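We use cookies to improve your experience. Accept | Manage

ok the Lilley bus thread. 22 is gone from Monday. no warning, just a sign taped up

1/ replacement is the 9, wich skips Hudec completely. so everyone up the hill walks

2/ 3000 signatures on the petition and Bememico still "reviewing feedback". since March!!

3/ transfer at the market is 2 minutes. with a stroller? good luck

4/ going to the meeting tonite, will post after 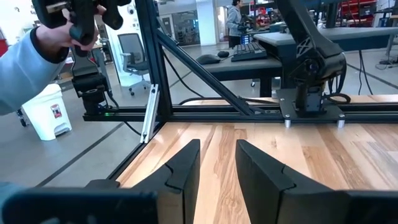

one reply already says the 9 has never once made that transfer on time.

Related
Wememetti fare changes
Hudec parking map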